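Home | Minutes | Rooms | Stores | Contact

Holroyd Working Group, Urbridge site
Minutes of the monthly meeting, May

1. Minutes of the last meeting
Agreed without change.

2. Storage of small items
The group reviewed the clear bins supplied by Javberg. Bins without lids remain in use at the round table. It was noted that small toys settle under the packing filler and are missed when a bin is checked from above. Filler is to be lifted out before contents are entered on the sheet. Bin 103 is to be relabeled on the short side.

3. Lids
Torus quoted for hinged and loose lids. Loose lids preferred on cost. Order deferred until shelf height is confirmed; the present shelf clears a bin by 2 inches.

4. Floor
The patterned carpet makes dropped items hard to find. A floor check is to be added at the end of each packing session. A plain mat was proposed and not adopted.

5. Table
The round table is to stay in its present position. No more than 3 bins are to be stacked next to it. Surface to be wiped with a dry cloth only.

6. Record of the packing area
Clear bin, round wooden table:

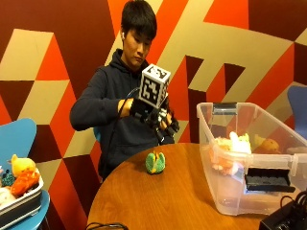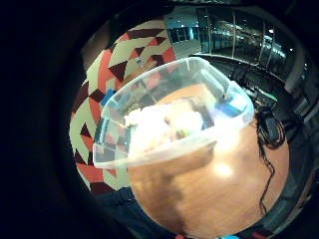
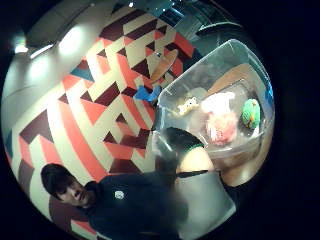

7. Comments received
Stores replied that loose lids go missing within a month and asked that hinged ones be priced again, in a smaller quantity, before any order is placed. Stores also asked for the floor check to have its own line on the sheet. Both points carried forward to the next meeting.

Meeting closed at 4:15 p.m.

2 comments | 2 shares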